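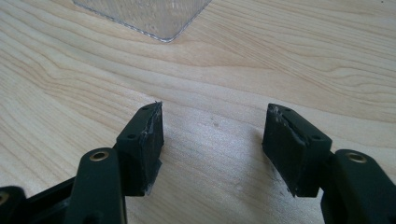
Part-time front desk helper, Havton Community Sewing Room

We're looking for a friendly, patient person to join us at the front desk, starting in March. You'd be greeting people as they come in, answering the phone, taking class sign-ups and finding the right pattern in our drawers -- we have 64 of them, and yes, you'll learn your way around in time!

Hours and pay

Two afternoons a week, from 2 p.m. to 8 p.m., with a paid supper break. Pay is by the hour and we're happy to talk it over when we meet.

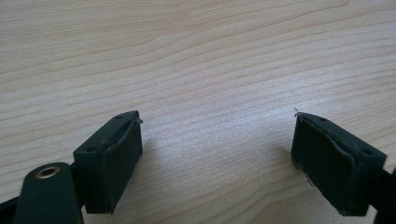
Who we'd love to hear from

You don't have to sew, though you're welcome in any of our classes for free once you start. A kind phone manner matters a good deal more to us, and so does being at ease with a simple booking calendar.

How to apply

Drop a short letter at the desk, or call and ask for extension 3338 -- we do call everybody back.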